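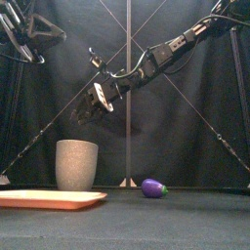
Speckled pot, orange tray, toy aubergine.

Community > Food and Drink > Threads
Filed under: Batch cooking, Freezers, Soup

1/ Right, I've had a few messages asking how I do the big January cook so I'm putting it all in one thread. Kettle on, this goes on a bit!

2/ I started because I was spending a fortune on sandwiches at the Botell Road station. One lunch meal deal, one coffee, a flapjack (always a flapjack). I added it up for the year and got £1,762. I had to go and sit on the stairs.

3/ So now I cook on the first free morning of the month and freeze nearly all of it. Lentil and tomato, leek and potato, and a chickpea stew I could eat every day until I drop. 600 ml per tub feeds me with bread, and I go smaller if there's pudding.

4/ Onions first, loads of them, low heat, and leave them ALONE. I used to rush this bit and everything tasted of raw onion till about March. Salt goes in early, lemon right at the end.
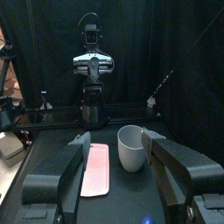 Orach Lane Supper Club

5/ Someone at club swears by freezing soup in bags laid flat. It does stack beautifully, but I've had two split on me and one of those was beetroot, so I'm sticking with tubs.

6/ Label them!! Masking tape and a marker, name and month. I once took what I thought was leek and potato to work and it was apple sauce. I ate it. With crackers.

7/ Aubergine is the one I still argue about. Roast it first, really dark, then into the stew and it freezes fine. Put it in raw and you get grey sponge.

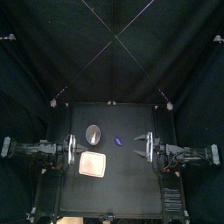 8/ Things I don't bother freezing any more: anything with pasta in it, boiled potatoes in big lumps, and cream. Stir the cream in when you heat it up.

9/ For bread I get the seeded loaf from Sodisik on the corner and slice it before it goes in the freezer. Four slices come out the night before, straight into the lunch bag.

10/ Chickpea stew recipe tomorrow if I can read my own handwriting, there's turmeric all over the page x

Contact us | © Orach Lane Supper Club | Back to top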